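# The long life of a good pair of black trousers

I have been wearing the same black trousers to concerts for years, and this spring I finally learned how to look after them properly. It started in Moncrieff, a market town with one main street and a very good bakery, where a mending workshop called Drello runs open evenings above the old seed shop. I went in April with a dropped hem. I came home with a head full of thread weights, a bag of odd buttons and a plan to rescue half my wardrobe!

What won me over was how ordinary it all felt. People sat at long tables with coats and school skirts and chatted while they sewed. The woman beside me was taking in a linen dress that had belonged to her aunt, and on my other side someone was darning the elbow of a cardigan in bright orange wool, quite on purpose. There were 16 of us that night, and the kettle never stopped.

## Start with the cloth

Black is the hardest colour to keep. It fades at the knees, goes shiny on the seat and picks up every bit of fluff in the house, so the first lesson was all about washing. Turn trousers inside out, close the zip, use cool water and go easy on the powder. Most of us use far too much of it, and what doesn't rinse away sits in the cloth as a grey bloom.

Drying matters just as much. Pull the legs straight while they are still damp, smooth the seams with your fingers and hang them from the hems so the weight of the waist does the work for you. If you like a sharp crease, press through a thin cotton cloth – an old pillowcase is ideal – and lift the iron instead of pushing it along.

Before any repair, lay the trousers out and have a slow look. A bed is better than a table for this, as you have the full length of both legs in front of you and can work along the seams in good light. Check the waist, the pockets and the top of the zip, then go down each leg to the hem.

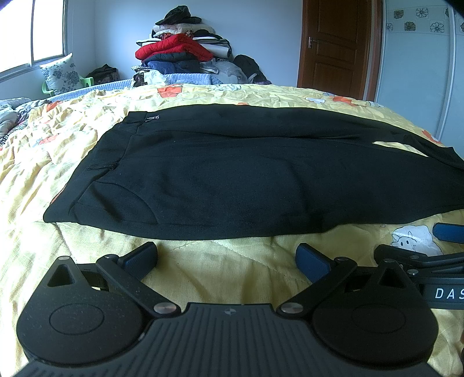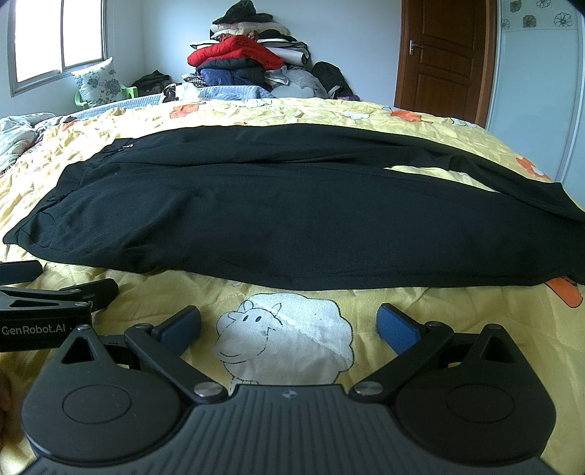 Black trousers on a yellow quilt, with the waist end to the left.

## The joy of a small repair

My dropped hem took less than an hour, and I was slow. The stitch is a simple catch stitch, worked from left to right, picking up just a thread or two of the outer cloth each time. I loved it. By the second leg I had a rhythm going and was listening to a long story about a wedding in the rain.

Pockets are the next thing to learn. Keys wear through the lining well before the trousers themselves are tired, and a new pocket bag can be cut from any firm cotton (mine came from a striped shirt, and it pleases me every time I reach for my bus pass). Seat seams should be sewn twice, with small stitches, and in polyester thread if you cycle.

Thread is worth a bit of fuss, too. Drello swears by Hevum, sold on 1000 metre reels, which sounds like a lifetime's supply until you start mending for your friends. Nokalow does a softer one for darning, and I have bought it in four colours so far.

The next open evening falls in the harvest week. I'm taking a winter coat with a torn lining, two shirts and the rest of the orange wool, which my neighbour at the table very kindly gave me.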